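Training a grasp policy from hand-held gripper demos

Birel is our method for teaching an arm to pick up kitchen containers without recording anything on the arm itself. You collect demonstrations with the hand-held gripper, label the moment before contact, and train on those short windows. These are the steps we use at Virkia.

1. Collect. Record 500 demonstrations per container type. Start each one with the fingers open and the container upright on the table. Move in at a steady pace and stop for a moment before you close.

2. Trim. Keep the 16 images leading up to contact and drop the rest. The trimming script looks for the point where the finger gap starts to shrink - check a handful by eye, as it can fire early.
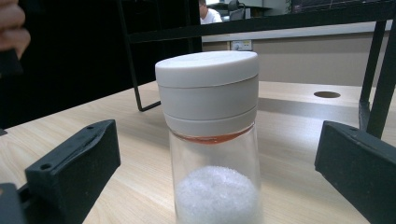
Fingers open either side of a clear jar, before contact.

3. Check the labels. Clear walls are where most of our bad labels came from, so go through the jars first. Both fingers should be in view. Throw out any clip where they are not.

4. Train. Our Gevcombe set had 2,000 clips before checking and 1,465 after. Run the default settings first and save a copy of the weights before you change the learning rate.

5. Test. Use containers that were left out of training. Log misses and slips separately. The Saragih baseline should be run on the same containers, in the same order.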